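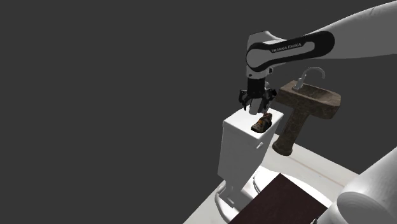
4.2 Kommentarspalte einer Sendung einrichten

1. Öffnen Sie in Flisow den Bereich »Sendungen« und wählen Sie das Format, über das sich gerade alle aufregen.
2. Stellen Sie die Moderationsstufe ein. Ab Werk steht sie auf 2, für Talkrunden mit Militärthemen empfiehlt Hunside Stufe 3.
3. Tragen Sie unter »Sperrwörter« Ihre Liste ein (bis zu 126 Einträge). Ministerien gelten nicht als Schimpfwort — auch wenn die Kommentare anderes nahelegen.
4. Speichern.

Hinweis: Gesperrte Beiträge bleiben 6 Stunden im Ordner »Prüfen« und werden danach gelöscht. Beschwerden darüber laufen erfahrungsgemäß länger.

Achtung: »Alle freigeben« fragt nicht nach. Die Schaltfläche liegt direkt neben »Alle löschen«, das ebenfalls nicht nachfragt.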